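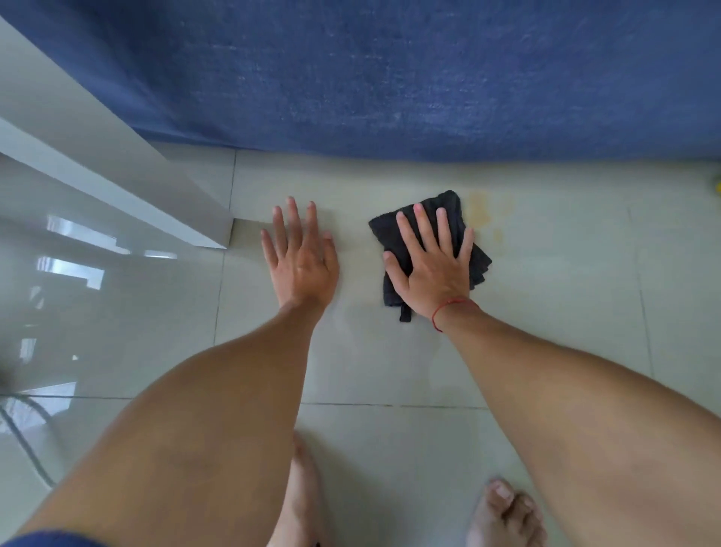

Kit Wullovlow de limpieza por imitación: la reseña de un club con el suelo muy limpio
Publicado el 27/07/2025 en Reseñas del taller

En el club de robótica de Astetbridge llevamos desde junio con el kit Wullovlow, que promete enseñar a un brazo de sobremesa a limpiar manchas a partir de lo que hacen las personas. La parte de las personas funciona muy bien. Yo no había fregado tanto a mano en mi vida, y lo digo con una licenciatura y dos compañeros de piso a mis espaldas.

La caja trae el brazo, una pinza de dos dedos, la fuente de alimentación, una bolsa de tornillos y el programa, que se descarga de la página de Prorkska, el fabricante. No trae el trapo. En la página 3 del manual se pide «un paño flexible de color contrastado», y ahí se acaba la orientación. Tardamos una tarde entera en decidir el color. Ganó el negro, que sobre baldosa clara se distingue de maravilla y que, arrugado, es para el programa una cosa distinta cada vez que lo mira.

El montaje va bien hasta la muñeca. Los tornillos de la muñeca son casi iguales a los de la base, con ese «casi» que uno descubre cuando ya ha apretado. Mohammed-Awal Zakaria, el único de nosotros que lee los manuales antes de abrir las bolsas, lo tuvo montado en una tarde. Los demás le sujetamos piezas con cara de entender.

Luego viene lo de las demostraciones. El manual recomienda 200 pasadas para la primera tarea, todas hechas por una persona: se apoya el trapo, se arrastra hasta la mancha, se frota, se levanta. Parece poco. A partir de la décima las rodillas opinan otra cosa. Hay que variar la posición del trapo y la forma de doblarlo, y conviene que frote gente diferente, porque cada cual tiene su estilo. Tetteh Arthur limpia en círculos, como quien encera un coche heredado. Yo aprieto con toda la mano y espero a que la mancha se rinda.

Las manchas merecen capítulo aparte y el manual no se lo da. Si son muy oscuras, el brazo aprende a perseguir lo oscuro y se va detrás de la sombra de la mesa. Si son muy claras, sobre un suelo brillante no las encuentra ni quien las ha puesto. El brillo fue nuestro peor enemigo: el programa tomaba los reflejos de la ventana por suciedad y los frotaba con una dedicación conmovedora. Bajamos la persiana y mejoró bastante, aunque la opción de «ignorar reflejos» está en el menú desde el primer día y hasta hoy no le hemos notado ningún efecto.

El programa en sí es feo y estable, combinación que agradezco. Guarda cada pasada por separado y deja borrar las malas sin perder el resto. Echo en falta poder ponerles nombre. Buscar «la del trapo hecho un churro» entre una lista de números es un ejercicio de memoria que no venía en el folleto.

¿Limpia? En nuestra última prueba le dimos 10 intentos y completó 3. En los otros arrastró el trapo con mucha elegancia justo al lado de la mancha. El anterior kit del club, un Ackah de segunda mano, no pasó nunca de levantar el trapo y dejarlo caer, así que hubo aplausos.

La pinza es lo mejor del conjunto: cierra con suavidad y no ha roto nada. Lo peor, el cable del brazo, corto como una excusa mala, que obliga a montarlo todo pegado al enchufe.

Lo recomendaría para un club con paciencia y algún miembro que lea instrucciones. Para un aula de una hora semanal, no: se os irá el trimestre en frotar. Comprad rodilleras y un segundo trapo igual que el primero. El nuestro acabó en la lavadora de alguien y volvió gris, con lo que tocará repetir una parte de las pasadas. Yo ya he dicho que ese día tengo dentista.

Nota: 2 de 5 como aparato de limpieza, bastante más como asignatura.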